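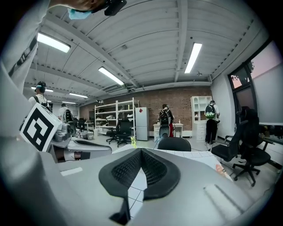

The long room, brick end. Fridge on the left, shelves next to it.

Quick one tonight, I have a cold and a sink full of dishes.

So the room. We got the keys in March and people keep asking how it's going (ok, my aunt keeps asking). The brick was what sold me. Everything else in the place is white or gray - ceiling, beams, duct, lights - and then you get that wall, all red-brown and uneven. Rhydian says the building went up in 1945. He also says it used to be a button works, and I have not found one single button, so who knows.

The tall shelves were the first thing in. Four levels, white metal, came flat from Trivora and took a whole evening and most of my patience. I had a plan for what goes where. The plan lasted maybe a week. Now it's just stuff, white stuff and gray stuff, and I know where my things are and couldn't tell you about anyone else's.

Fridge. Needed one, got one, paid $236 secondhand and the delivery guy wanted to leave it by the door. Absolutely not. It lives beside the shelves now and I like it there, you can grab a drink and be back at your chair in no time. Cleaned the inside twice. Still smells a bit like someone else's onions.

The low desk with the drawers is mine, sort of. I don't sit at it. It holds a bottle and whatever I've put down that day. And the cabinet with the cubbies down at the far end was Yoon-hee's idea, she wanted somewhere for small things with drawers underneath for the ugly things. Good idea! We have so many ugly things.

What I still want to fix:

The echo. It's awful, every dropped pen sounds like a car crash. Thinking rugs, but rugs on concrete get gross.

Outlets. Never where you need them so there's always a cable across the floor. I've tripped on it, Rhydian has tripped on it, I bought tape, the tape is in a drawer somewere.

Curtains, maybe. Got a quote from Cunness for $484 and closed the email.

Anyway the table. The table is the best part of the place right now and it's only a white table. What makes it is the paper. Yoon-hee drew up this big sheet, grid of squares along the top and the bottom, plain in the middle with breakfast pictures on it. Fried egg, milk bottle, a couple of orange things at the sides. Line drawings, mostly, very simple. I asked why breakfast and she said she was hungry when she made it.

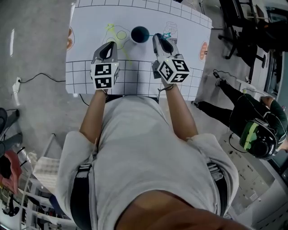 Breakfast table, with the navy cup between the egg and the milk.

I love the cup on it. Dark navy, white rim, and it looks so good on all that white. Been looking for more in the same color and Salis has some close ones but the rim is wrong. Too thick. Yes I care about this.

Someone has been at the paper with pens too. There's a little blue star scribbled by the milk and a yellow-green highlighter line straight through the egg. I kind of like it marked up? A clean sheet made me nervous, like a tablecloth at my grandmothers.

Yoon-hee wants to do a lunch version next. Soup, bread, probably a fish. I voted for noodles and I'm going to keep voting for noodles.

Ok, dishes. More when I find the tape.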